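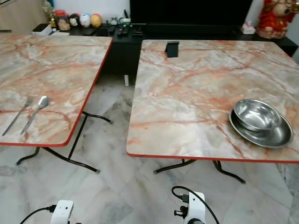
Two folding tables, with a fork and spoon on the left one.

Filed under: Home, Food, Small Living
Last updated in January

I stopped eating lunch at my desk last year. It took a few tries to make it stick.

The first try was setting an alarm for 12:30. I turned it off and kept typing. The second was going out, which worked but cost me 15 dollars a day for a sandwich and a drink. Over a couple of months that came to more than 600 dollars, and I didn't like most of the sandwiches.

What worked was cooking a pot of something on the weekend and eating it sitting down, away from the computer. Lentils are the cheapest. I use Ghazala Siddiqui's method, which she gave me over the phone: fry the onions until they are properly brown, add the cumin late, and salt at the end. One pot gives me four lunches. On the fifth day I have eggs.

My phone stays in the bedroom. I eat for 20 minutes or so and then wash the bowl. If there is time left I walk to the corner and back.

Brahim Nasr asked if I get more done in the afternoon. I don't think I do. I am less tired at six, and I have stopped snacking at three. My keyboard is also cleaner.

Some weeks I still miss a day or two. Calls get put at noon by people in other time zones, and I eat when they finish. I used to count that as failing and then give up for the rest of the week. Now I have lunch at two and go back to normal the next day.

Next I want to try a bean soup from Abílio Arruda. He says it needs 50 minutes with the lid off. I have only made it with the lid on, and it was thin.

Recent posts
Freezing rice in flat bags
A cheaper way to buy cumin
Walking to work, one month in
What I keep in the pantry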